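Saturday, late. Lab smells like burnt coffee and Seul-gi Kong has her shoes off under the desk.

Nine tries left on the sheet. She isn't going home before they're done.

The paper was Stendach's idea. Her idea was smaller. Take the force signal from the fingertips, throw out most of it, keep only the slip. When the cloth starts to go, grip. When it doesn't, leave it alone. That was the whole method. She wrote it on a napkin in June and Fetell laughed, then stopped laughing, then asked for the napkin.

"Baseline was what?" Ryu, from the doorway, coat on already.

"Seven out of 24."

"And yours?"

"Don't ask yet."

He sat down. Coat still on.

Run. The arms came down, slow, the way they always did, like someone reaching into a sink. Pinch left. Pinch right. Lift. The old policy would of yanked here. She had watched it yank all spring – collar gone, shirt on the floor, Fetell sighing through his nose.

This one waited. A tiny wait. You had to know to look for it.

"Huh," Ryu said.

"Shh."

Fold. Crooked, but a fold. She marked it. Next.

Eight left. Then six. One bad one, a sleeve flopped over and the planner lost the hem and she said a word her mother wouldn't like. Marked that too. You mark the bad ones. Stendach had been very clear, and anyway she'd of known.

The threshold was wrong, maybe. Sixty felt high. She wanted to touch it, her hand was on teh mouse. Didn't. Can't change it halfway, not with the sheet half full.

"You could just report the good half," Ryu said.

"Go home."

He didn't. He found the crackers. They ate them out of the sleeve and she started the next one with salt on her fingers, and both of them leaned in towards the glass.

"Corners first," she said, to the arms, to no one. "Corners, then the sleeve. Come on. Easy."

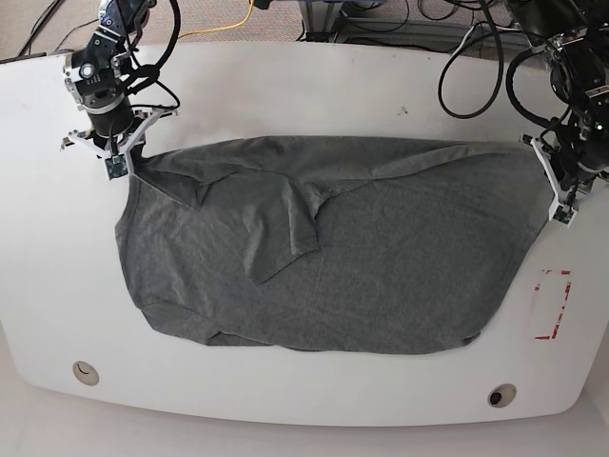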